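Print this page | E-mail this page to a friend

Why Does an Orange Have a Skin Like That?

Have you ever sat down with an orange and wondered why it comes so nicely wrapped? An apple you can bite straight into, and a grape you pop in whole, but an orange makes you work a little first. You have to dig in a thumbnail, and sometimes a squirt of something gets you right in the eye (ouch!), and then your fingers smell of it all the way until bath time. Today we are going to talk about that wrapping, and by the time we are finished I hope you will want to go and find an orange, or a mandarin, or a lemon, and have a good close look at it before you eat it.

Oranges belong to a big family called citrus. Lemons are in it, and limes, and grapefruits, and mandarins, which are the small sweet ones that are easy to peel. There are some odd cousins, too. The pomelo can grow bigger than your head, and the kumquat is so small that you can eat it in one bite with the skin still on. They all have the same kind of peel, though, and once you know how one of them is made you know quite a lot about all the others.

Two coats, one on top of the other

Citrus peel is really two layers. The outside one is the colored part, and grown-ups who bake call it the zest. Underneath is a white, spongy layer called the pith. If you press your finger into a thick-skinned orange you can feel the pith squash a bit, like a very thin pillow. When an orange drops off a tree and bumps on the ground, that pillow helps keep the juicy part from being bruised.

Pith doesn't taste like much, or else it tastes bitter, and plenty of children pick off every last string before they will eat a piece. That's all right, but it won't hurt you if you swallow some. A mandarin has much less pith than a big navel orange does, so its peel sits loosely and comes away in large pieces, and if you are patient you can get it off in one long curl. I have been trying to do that since I was six and I still only manage it now and then.

What are all the little dimples?

Now for my favorite part. Run your fingertip over the outside of an orange and you will feel that it is bumpy, with tiny dents all over. Under those dents, in the colored part of the peel, are very small round pockets called oil glands. Each one is full of a strong-smelling oil.

When you bend a piece of peel, the pockets get squeezed until they pop, and the oil shoots out in a mist so fine that you might not even see it. That is the squirt that stings your eye! It isn't juice at all, although most people think it is. The juice is further in, tucked inside the segments.

Why would a tree go to all the trouble of making oil? Well, a great many insects don't like it. A bug that tries to chew through the skin gets a mouthful of something bitter and strong, and with any luck it goes off to bother some other plant. The oil helps keep certain molds away too. People, on the other hand, like the smell very much, so we put it in candy and soap and furniture polish.

Green oranges that are ripe

You would think that an orange has to be orange. But in hot places where the nights stay warm, oranges can be perfectly ripe and sweet while their skins are still green. The green comes from the same stuff that makes leaves green, and it is called chlorophyll (say KLOR-uh-fill). When the nights turn cool, the chlorophyll fades away, and the orange color that was hiding behind it can show. If that reminds you of leaves changing in the fall, you are thinking just like a scientist.

Every so often an orange that has already turned will go a little green again if it hangs on the tree into warm weather. So if somebody hands you one with a green patch on its shoulder, don't turn up your nose.

Finding the button

Pick up any citrus fruit and turn it around slowly until you find the spot where it was joined to the tree. Sometimes there is a small, hard, greenish button still stuck on. Sometimes the button has fallen off and there is only a little mark.
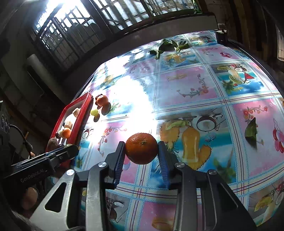
A mandarin with its dimpled peel and the small dark stem spot near the top.

Everything the fruit needed to grow came in through that one spot. Water traveled up from the roots, along the trunk and the branches and the twig, and so did the minerals from the soil. Sugar made by the leaves came in that way too. If you flick the button off an orange and look at the place underneath with a magnifying glass, you may see a ring of tiny dots. Those are the ends of the little pipes that carried it all.

Try it yourself: the floating orange

You will need a deep bowl of water and two mandarins or oranges.

1. Put one fruit in the water with its peel on. Watch what it does.
2. Peel the other one and put it in. Watch again.
3. Take them both out, dry them off, and eat them. (This is the best step.)

Most of the time the one with the peel floats and the one without it sinks, even though you have made it lighter! The peel has lots of air trapped in it, and it works rather like a life jacket. If your peeled one floats, it may have some air caught in the middle between the segments, so gently pull it in half and try again.

When you are done, save the peel. You can leave it on a saucer in a warm place until it is dry and crisp, and then put it in a drawer to make your socks smell nice.

Reader comments

We did the floating orange with my class and one of the peeled ones floated, and there was nearly a riot. Pulling it in half fixed it. Thank you for putting that in.

my lime sank with the peel ON. is it broken

Reply from the page: Not broken at all! Limes are often heavier for their size than lemons are, and many of them sink. Try a lemon next to it and see.

My daughter would like you to know that she got the peel off in one piece on her second try and that you should keep practicing.

Questions? Use the contact form | Copyright Tandingate Pages for Children | Back to top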